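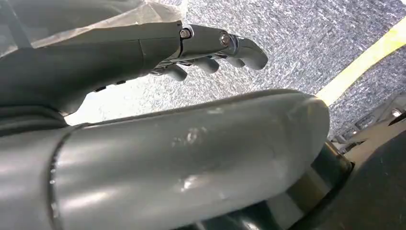 Four-finger hand and forearm on the Marnen, with the yellow floor tape behind.

Marnen four-finger hand and arm package
Stock code 239. Supplied and set up by Brondell. Sale or monthly hire.

I've been selling packing gear for a long while now and I'll admit I was slow to warm to hands. Give me a suction cup and a flat carton and I'm a happy man. But a fair few of our customers don't pack flat cartons. They pack odd-shaped returns, spare parts in soft bags, bottles with a trigger on top, and a suction cup is hopeless at all of it. So we took on the Marnen, and I've been living with one in our own returns area since July.

What you're getting is a dark grey hand with four jointed fingers on a long forearm housing, plus the light grey arm. The joints on the fingers have bolt heads you can get at from outside, which I was very pleased to see (I've spent whole afternoons with other brands hunting for a hidden clip). Yes, the arm picks up scuffs. Ours has a few on the top face already, and a customer who hires will get one with a few too. I don't knock anything off the price for scuffs, sorry!

How we use ours
The job is returns sorting. Totes come in from the dock, the hand lifts items out one at a time and puts them on the belt in front of whoever is on grading. Before July that was Nandini Rodrigues and Hernán Inga taking turns, one bending into totes and the other grading, swapping at smoko. Now they both grade, and the bending is gone except for the heavy stuff, which still goes on the trolley.

It's changed the day more than I'd reckoned on. Nandini likes it. She says her back is better and she gets to look at an item properly before deciding where it goes. Hernán was less keen at first. He missed moving about, and standing at a belt all morning didn't suit him, so we shuffled the roster and he now does the tote changeovers and the daily check on the arm as well. He's also the one who worked out that our deep totes were the wrong choice. With the shallow ones the hand drops far fewer things.

Our best shift so far went through 647 items. A normal one is well under that, and I'd rather you planned on normal. It is slower than a quick person, item for item. It just doesn't get sore.

Things people ask me

Does it replace anyone? It didn't here. We had 2 people on returns before and we have 2 now, and what they do all day is different. I can't promise what your boss will do with it. I do ask every buyer to have the crew in the room for the first site visit, and I've walked away from one sale where they wouldn't.

What will it pick up? Bagged clothing, boxed small parts, bottles, most toys. It's poor with loose cables and anything very thin lying flat on the bottom of a tote. Bring a carton of your worst items to the demo and we'll run the lot.

Does it need a cage? That comes out of the risk assessment for your site, so I won't answer it on a web page. Mark your floor clearly whatever the answer is. Tape is cheap.

Who trains my people? Tudur Maddocks does, on your floor, with your stock. Allow 3 days. The first is mostly stopping and restarting it until everyone on the shift is comfortable doing both, and he won't sign anybody off who has only watched – everyone has a go.

Can I run it with the software we've got? If you're on Skatent, yes, it talks to the arm directly. If you're on something else, ring first and have the version number handy.

What's in the package
Hand and forearm, assembled
Arm and controller
Stop button on a lead, plus a spare
Hex keys to suit the finger joints
Training as above
First service visit, booked when you order

Not included: totes, belt, floor marking, freight to regional sites. The Apaza stand is extra as well, and you'll want it if your floor isn't level.

Lead time is roughly six weeks for purchase. Hire units are usually quicker, but it depends what's come back. Minimum hire is a quarter, and if you buy at the end of it we take the hire off the price.

Demos are Wednesday mornings at our place. Come by 9 if you want to see the tote changeover and have a yarn with Hernán and Nandini without me hovering. Wear closed shoes or you won't get past the door.

Ask for me, Sotiris Pappas, or for Corentin Besnard if it's a service question. He knows the fingers far better than I do.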